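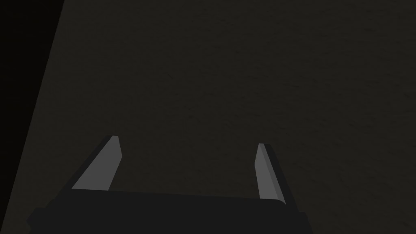
ロボットアームに作業を教えるとき、手で直接動かすのと、コントローラーで遠隔操作するのとでは、どちらから始めるのがよいですか。

アームが軽く、手で押して動かせる機種なら、手で教えるほうから始めるのが簡単です。手首の細かい向きが必要な作業や、自分の体が邪魔になる作業は、遠隔操作に切り替えます。

工房のヒント > 道具と機械 > 小型アームに仕事を教える
読了時間 7分

作業台に置ける小さなアームを買ったものの、箱から出して動作確認をしたきり、という話をよく聞きます。プログラムを書くつもりで買うと、たいていそこで止まります。うちの工房では、プログラムは最小限にして、やってほしい動きを人が見せるやり方にしています。ねじの仕分け、やすりがけの終わった部品を箱に移す作業、台所なら乾いたスプーンを引き出しの仕切りに戻す作業。この程度なら見せて覚えさせるだけで使えます。

使っているのはGrokonの卓上アームと、練習用のソフトのGrilturaです。別の機種でも、手順の大半は同じように当てはまるはずです。

始める前に片づけること

作業台の上は、教える作業に使うもの以外を全部どけます。鉛筆や定規も残しません。アームの肘は手先とは違う場所を通るので、手先だけ見ていると思わぬところで物を倒します。

うちの作業台は1955年に建てた物置から運んできたもので、天板が少し反っています。人が使う分には気になりませんが、アームには困った台でした。手前で床すれすれに合わせた高さが、奥では天板に当たってしまうのです。結局、平らな合板を上に敷いて四隅をねじで留めました。台が動かないこと、平らであること。この二つはあとから直すと、それまでに見せた分がすべて使えなくなるので、最初に済ませてください。

アームの土台の位置は、鉛筆で台に輪郭をなぞっておきます。クランプで留めてあっても、掃除のときに外すことがあります。戻すときに輪郭がないと、元の場所がわかりません。物を置く場所にもマスキングテープで印をつけます。色の濃いテープだと、カメラで見ている機種では目印として勝手に覚えてしまうことがあるので、台と似た色を選ぶか、練習が進んだらはがします。

照明も決めておきます。窓際の台は、昼と夕方で影の向きが変わります。カーテンを閉めて、いつも同じ電灯をつけるのがいちばん楽です。

緊急停止のボタンは、利き手と反対の手がすぐ届くところに置きます。台の下や、アームの向こう側には置かないでください。子どもや動物のいる家では、電源を入れている間は部屋の扉を閉めておきます。

手で教える場合

説明書で「ダイレクトティーチ」や「ハンドガイド」と呼ばれている機能です。ボタンを押している間だけ関節がゆるみ、手で押した通りにアームが動きます。その動きを記録して、あとで再生します。

持つ場所は、手首のすぐ上がよいです。指先の部品を持つと、つい力がかかって曲がります。もう片方の手は肘の下に軽く添えます。機種によってはボタンを離した瞬間に少し沈むので、物の真上で離さないこと。横にずらしてから離します。

最初の一回は、何も置かずに通します。指を開いたまま、物があるはずの場所まで下ろし、持ち上げて、置く場所まで運ぶ動きだけをやります。これで無理のある姿勢がどこかわかります。肘が伸びきる、ケーブルが引っ張られる、手首が回りきらない。どれか一つでもあれば、物の置き場所のほうを変えます。

次に物を置いて、同じ動きをします。速さは、自分がふだん手でやるときの半分くらいのつもりで。速く見せても速く覚えるわけではなく、記録の点が粗くなるだけです。ただし、遅すぎるのもよくありません。途中で止まって考えると、その「止まって考える」ところまで一緒に覚えます。どう動かすかは、始める前に決めておきます。

つかむところは、次の順番で見せます。

・物の真上まで来る
・指を開く
・まっすぐ下ろす
・ひと呼吸おく
・指を閉じる
・まっすぐ上げる

斜めに下ろすと、少しずれただけで指の先が物を押してしまいます。まっすぐ下ろしていれば、多少ずれても指の間に入ります。指の開きは、物の幅に対して余裕を持たせます。ぎりぎりに開いて見せると、本番でも毎回ぎりぎりを狙います。

手で教える方法の欠点は、自分の手や腕がカメラに映ることです。動きの再生だけなら関係ありませんが、映像も一緒に使って覚えるソフトだと、人の手がある映像ばかり覚えてしまいます。いざ一人でやらせると、手がないので様子が違う、という具合にうまくいきません。このときは遠隔操作にします。どうしても手で教えたいなら、手で動かして記録したあと、手を離した状態で一度再生し、その再生の映像のほうを使います。少し手間ですが、よく効きます。

遠隔操作で教える場合

操作の道具は、ゲーム用のコントローラー、立体マウス、同じ形の小さなアームを手元で動かすもの、などがあります。初めてなら、手元のアームを動かす型がいちばんわかりやすいです。値段は張ります。コントローラーは安く、慣れるまでに時間がかかります。

Wendy Stockdaleさんの木工教室では、受講者にいきなり本物を動かさせないそうです。最初はGrilturaの画面の中のアームだけを触らせ、空の台の上で指を開いたり閉じたり、台の縁まで行って戻ったりする練習をします。画面の中なら、ぶつけても何も壊れません。うちでもこれをまねるようになってから、指先の部品を買い直すことが減りました。

画面の中での練習は、物を置かないところから始めてください。つい積み木や容器を並べたくなりますが、先に慣れておきたいのは向きの感覚です。レバーを右に倒したとき、アームの右に行くのか、画面の右に行くのか。カメラが手首についている場合と、台の向かいに立ててある場合とでは、これが変わります。手首のカメラなら、指が手前にあって、その先に台が広がる見え方になります。手首を回すと景色のほうが回るので、台の縁の傾きを目安にすると、自分がどちらを向いているかわかります。

暗い画面で練習すると、台との距離がつかみにくくなります。影が見えないと、高さを知る手がかりがほとんどありません。設定で明るさを上げるか、高さの数字を表示させておきます。数字を見ながらしばらくやって、そのあと数字を消してみるとよい練習になります。

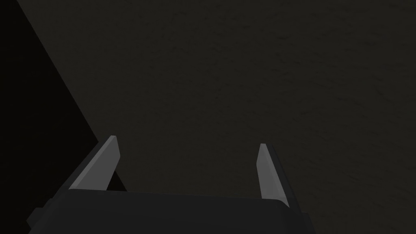

高さの感覚がついたら、次は向きを変えずに平行に動かす練習です。台の端に沿って、手前から奥へ、奥から手前へ。まっすぐ動かしているつもりでも、たいてい手首が少しずつ回っています。動かし終わったときに台の縁の見え方が始めと違っていたら、回っているということです。コントローラーの設定に回転だけを止める項目があれば、最初は止めておいてかまいません。

レバーの感度は、買ったときの設定では高すぎることがほとんどです。うちでは初期値が300だったのを200まで下げました。動きはもどかしくなりますが、つかむ直前の細かい調整がずっと楽です。感度は一度決めたら、同じ作業を教え終えるまで変えません。途中で変えると、前半と後半で動きの癖が違ってしまいます。

座る位置も決めておきます。アームの後ろ側に座り、アームと同じ方向を向くのが基本です。向かい合わせに座ると左右が逆になり、疲れてきたころに必ず間違えます。肘はひじ掛けか台に乗せてください。腕を浮かせたまま続けると、手の震えがそのままアームに出ます。

本物に移るときの注意

画面の中でうまくできても、本物ではいくつか勝手が違います。

まず、本物は遅れます。レバーを倒してから動き出すまでに、わずかな間があります。画面の調子で操作すると行き過ぎるので、目的の場所の手前で一度レバーを戻すくせをつけます。無線のコントローラーは電池が減ると遅れが大きくなることがあります。教える日は電池を新しくするか、線でつなぎます。

次に、滑ります。画面の中の指は、閉じればたいていつかめます。本物は、粉のついた木片や油の残ったねじが相手です。指の内側を乾いた布でふき、物のほうもふいておきます。それでも滑るなら、指の内側に薄いゴムを両面テープで貼ります。貼ったあとは指の厚みが変わるので、つかむ動きは初めから見せ直してください。

それから、たわみます。重いものを持つと手先が少し下がります。うちのGrokonでは、教えるときに使う物と、本番で使う物の重さをそろえています。軽い見本で教えて重い本物を運ばせたときは、置く直前に箱の縁に当たりました。

本物での一回目は、速度を落とす設定にして、手を停止ボタンに乗せたまま再生します。見るのは指先だけでなく、肘とケーブルです。ケーブルは面ファスナーの帯で腕に沿わせ、関節のところにはたるみを残します。結束バンドできつく縛るのはやめたほうがよいです。

どれくらい見せればよいか

記録をそのまま再生するだけの機種なら、きれいにできた一回があれば足ります。何度もやって、いちばんよいものを残してください。

見せた動きから覚える型のソフトでは、そうはいきません。同じ場所に置いた同じ物ばかり見せても、置き場所が指一本ぶんずれただけでつかめなくなります。物の位置と向きを少しずつ変えながら見せます。変え方は大げさでなくてかまいません。実際に人が台に置くときのずれ方と同じ程度にします。

アームの出発点も変えます。いつも同じ姿勢から始めると、途中でずれたときに戻り方を知らないままになります。少し右から、少し高いところから、と変えて始めてください。

わざと軽く失敗して、立て直すところを見せるのも役に立ちます。物の横に下ろしかけて、気づいて上げ、正しい位置に下ろし直す。この立て直しが入っていると、本番でずれたときに粘ってくれます。ただし、失敗したまま終わった記録は消します。落とした、倒した、途中でやめた。こういうものはその場で消さないと、あとでどれだったかわからなくなります。

疲れたら休みます。疲れてからの記録は、あとで見ると動きがぎくしゃくしています。残しても足を引っ張るだけなので、早めに切り上げるほうが得です。

記録の名前のつけ方と保管

記録のファイル名は、作業、物、置き場所の順でつけています。「移す_木ねじ_右奥」という調子です。「テスト」「テスト新」「本番最後」のような名前は、翌週には自分でもわかりません。

紙のノートも一冊、台のそばに置いています。書くのは、使った物、指の種類、感度、照明、うまくいかなかった点。画面のメモ欄でもよいのですが、手袋をしたまま書けるのは鉛筆です。

見本に使った物は捨てずに取っておきます。うちではStornexの仕切りつきの箱に、作業の名前を書いた札と一緒に入れています。しばらくしてやり直すとき、同じ見本があるかないかで手間がまるで違います。

台所で使うとき

工房と違うのは水と食べ物です。卓上の小型アームは、たいてい水に弱いです。流しのすぐ横には置かず、ぬれた食器は触らせません。乾いた食器を引き出しに移す、空の保存容器を棚に並べる、といった仕事に限っています。

刃物は教えません。持たせることはできても、落としたときに困ります。包丁立てに戻すだけでも、やめておいたほうがよいです。熱い鍋、ガラスの薄いコップも同じです。

つかむ練習には、木のスプーンや布巾を丸めたものを使います。金属のスプーンは光って、カメラで見る機種だと位置を取り違えることがあります。どうしても金属を扱わせたいときは、台につやのない濃い色の布を敷き、電灯が真上から映り込まない位置に変えます。布は四辺をテープで留めてください。指が引っかけて、布ごと持ち上げます。

よくあるつまずき

つかむ直前で止まる
見せるときに、つかむ前で毎回長く迷っている場合が多いです。記録を見返して、長く止まっているものを外し、迷わず閉じた記録を足します。

指を閉じるのが早い
下ろし終わる前に閉じるボタンを押しています。下ろす、ひと呼吸、閉じる、を声に出しながらやると直ります。

置いたあとに物を引きずる
指を開ききる前に上げています。開いたら少し待ち、まっすぐ上げます。横に逃げるのは、十分に上がってからです。

昨日できたのに今日できない
土台の輪郭とずれていないか、照明は同じか、カメラの向きは変わっていないかを順に見ます。うちの場合、掃除のときにカメラに袖が当たっていただけ、ということが何度もありました。カメラの脚の位置にも輪郭を描いておくとよいです。

画面の中ではできるのに本物でできない
指の開きを確かめます。画面の中の指と本物の指とで、長さや開く幅の設定が合っていないことがあります。Grilturaなら手先の設定の欄で変えられます。定規で本物の指の長さを測り、その値を入れてください。

音がする
きしむような音なら、まず土台のねじを締め直します。関節から音がするときは、分解せずに販売店に持っていきます。うちはCleggの店に見てもらい、ケーブルの被覆が関節の継ぎ目にこすれているとわかりました。帯の位置をずらして直りました。

終わったあとの片づけ

指は開いたまま、アームは台の内側にたたんだ姿勢で電源を切ります。指を閉じたままにしておくと、内側のゴムがくっつくことがあります。木の粉はやわらかい刷毛で払います。エアダスターは関節に粉を押し込むので使いません。コントローラーも乾いた布でふき、レバーの根元にたまった粉を刷毛で取ります。

記録は、その日のうちに別の場所にも写します。うちは9月にパソコンが動かなくなり、ねじの仕分けの記録を全部見せ直しました。

10/6/19 追記。感度の項に、設定した値を書き足しました。手元のアームを動かす型の選び方については、別のページにまとめる予定です。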